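About Stilleck

Stilleck is a home sorting and storage service based in Plovitberg. We help people decide what to keep, where to put it and how to find it again. We don't do makeovers. If you came looking for a promise that a tidy closet will change your life, there are plenty of other companies that will sell you one.

How we started

The business began as a repair counter on Ross Street. Customers kept bringing in things they had bought to get organized: drawer dividers that didn't fit the drawer, stacking towers that leaned, lidded boxes with lids from some other box. Much of it had hardly been used. After enough of that, it seemed fair to ask whether people needed more storage or just a few hours and somebody to help lift things.

We took on our first paid sorting job in August, in a two-room apartment with 11 laundry hampers in it, and the repair counter closed the following spring. The sign is still up because taking it down costs more than we care to spend.

What we do

A visit starts with one room, or one corner of it. We put everything from that corner on a table, group it in whatever way makes sense to the person who lives there, and put it back in fewer containers than it came out of. Most visits last an afternoon. We charge a flat $300 for the first one, and you hear the price of any further visit before you agree to it.

Sometimes we advise against a second visit. A garage that has filled up twice in a year will probably fill up a third time, and paying us again is an expensive way to find that out.

What we think of the usual advice

Not much. We have read the books and sat through the webinars. Color-coded labels look wonderful on the day they go on, and then somebody puts the batteries in the box marked "Ribbon" and the system is finished. Clear bins are supposed to solve this, but a clear bin full of cables looks like every other clear bin full of cables. As for the rule that you should throw out anything you haven't touched in a year, we would like to see it applied to a fire extinguisher.

We are just as doubtful about our own ideas. In our second year we came up with a sorting chart called Unari, which divided a household into 2 main groups and a long list of smaller ones. It was logical and very thorough, and clients stopped using it as soon as we left. We printed 500 copies. If you would like one, ask. We have most of them.

What seems to last

Plain containers, open at the top, that can sit on a table or a shelf without a lid to lose. An opening in the side helps, as it lets you get a look at what is inside without tipping everything out. For marking, a black pen straight on the plastic has outlived every label maker we have owned. 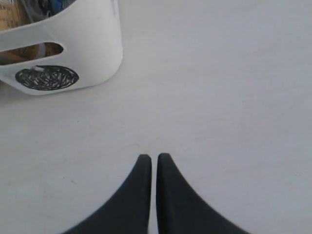 A mark doesn't have to be a word, either. A dot, a cross or a blob will do if the household agrees on what it means, and small children can follow it as well as anyone. Mixed contents don't bother us much. Cardboard goes in with whatever it came with, and odd items can share a box until there are enough of them to deserve their own.

Will it stay that way after we leave? We can't say, and we would be wary of a company that could. We call every client once, some months later, and ask. Plenty of them tell us the kitchen held up and the hallway didn't.

Working with us

We cover Plovitberg and the towns along the river. We sell no containers and take no commission from anyone who does. Before you book, try one drawer by yourself — if that goes well, you may not need us.

Page last updated 24 Apr 2024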